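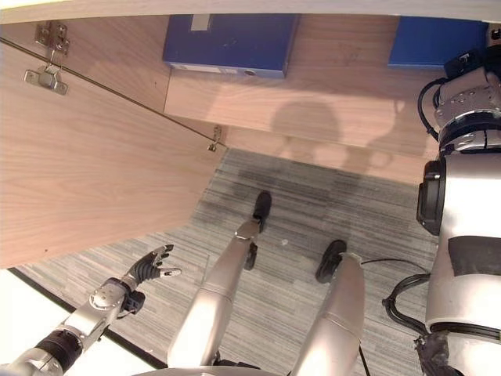 Page last changed: Mar 10, 2022

Section 6. Cabinet demonstration for open days

This section covers setting up the Kamine humanoid for the cabinet task in the Zakdale visitor room. Read section 3 (power and emergency stop) first.

6.1 Before visitors come in

1. Lay two ring binders flat on the cabinet shelf, side by side, with the edges clear of the door.
2. Open and close the door by hand. The concealed hinge should move freely. If it grates, tighten the screws on the mounting plate.
3. Stand the robot on the carpet, facing the cabinet, with both feet flat.
4. Check where the cables lie. They may rest on the carpet beside the leg but must not pass under a foot.
5. Load the routine named Yordanov and wait for the ready tone.

Note: the robot throws a shadow on the shelf when the rear lights are on. Leave the lights as they are once the cameras have been set.

6.2 Running the demonstration

1. Ask visitors to stand behind the Indell barrier. No more than 14 at a time.
2. Tell them the arm is about to move, then press Start.
3. The left hand opens its fingers and reaches for the lower edge of the door.
4. When the door is open, press Hold. The robot keeps its position - this is the best time for questions.
5. Press Return and wait until the arm is back at its side.

Caution: keep hands away from the hinge side of the door while the robot is in Hold. The arm can still correct its position.

6.3 If the hand misses the door

Press Stop, close the door by hand and start again from 6.2, step 2. After three misses, end the session and tell Gervasio Rivadeneira, extension 1986.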